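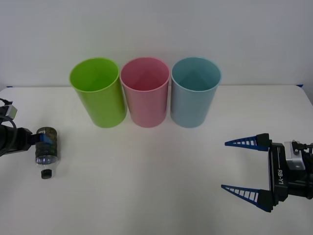 Notes from the Baudry Room: Daltulora learns to wait its turn

Print this item | E-mail this item

By Perrine Renaud

It has been a good long while since I wrote anything for the newsletter, and several of you have been kind enough to stop me at lunch and ask how the two-arm software is coming along, so I thought I would sit down with a cup of tea and tell you properly. The short version is that Daltulora, our task planner, now has a scheduler I'm happy to put my name to, and the longer version follows (bear with me, it has a few detours).

If you have walked by the table lately you will know the setup: a green, a pink and a light blue container, an arm coming in from either side, and something to be picked up, such as the water bottle lying over on the left. The old planner treated the pair of arms as one big machine with a great many joints and tried to solve for everything together. It was lovely on paper, and it could take 13 seconds to make up its mind, which feels like an age when you are standing there with a hand near the stop button.

The new one plans for each arm separately and then asks for the parts of the table it wants, a bit like booking a meeting room. When one arm is busy with a bottle close to the containers, the other is given a holding pose facing the middle of the table with its fingers open, and it keeps that pose until the space is released. Maëlys wrote the booking part over the winter and I wrote the part that argues with it. We share a last name and an office wall, so you can imagine the shouting - all friendly, I promise!

One change I would like the other teams to copy: a booking now expires. Before, if a pick was abandoned halfway, its patch of table stayed reserved for good and the second arm sat there forever, perfectly polite and perfectly useless. Bookings now lapse after 5 seconds unless the skill that holds them renews them, and the log says which skill let go. 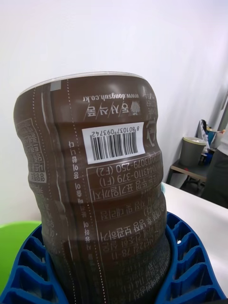
What Jinitz makes of an upside-down can

Jinitz is our perception package, for those who joined after the Urberg move, and it has been Maëlys's baby from the first commit. The wrist views are its bread and butter, and they are harder than people suppose. Take the brown canister. It is standing on its head, so the Dongsuh web address and every line of Korean print along with it are the wrong way up, the ribbed sides throw long streaks of light, and a good part of the lower body is down inside blue lattice. Jinitz used to lean heavily on the print to decide which way an object was facing, and with a can like that one it would report a beautifully confident pose that was wrong by half a turn.

The March release keeps both answers alive. It scores the upright guess and the flipped guess side by side, and hands the planner the pair with their scores until something settles the matter, usually the shape of the rim. The planner had to learn to live with not knowing, and this meant a new message type and, I am sorry to say, an update for anyone who reads poses straight off the bus. Maëlys has put a converter in the tools folder, and it takes care of most of it.

She has also masked out the blue fingers before fitting. I had been asking for that since last year and will say no more.
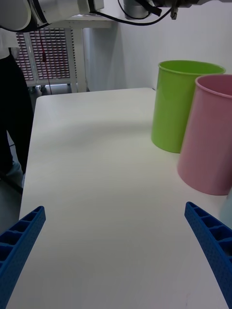 Next: the empty-table check

Our other long-running headache is the view with nothing between the fingers. You would think an empty stretch of white table would be the easy case, but a soft gray band of shadow lies right across it, with faint smudges besides, and the old segmenter was forever proposing objects there. A candidate now has to survive 4 consecutive wrist views before Daltulora will plan a grasp on it.

Still on the list is the far edge of the view. The pink container runs out of the picture on the right, with only a bit of light blue showing next to it, and Jinitz has no good way yet to say "there is more of this over there." We would like the planner to ask for a second look in such cases, and Maëlys has a branch that does so if you don't mind it being slow.

If you want to try any of it, pull the current Daltulora and Jinitz together, please, as the old and new messages do not mix. Replay logs are on the shared drive under Baudry, and I am usually at my desk until 6 with the door open.

Last updated: March

Print this item | E-mail this item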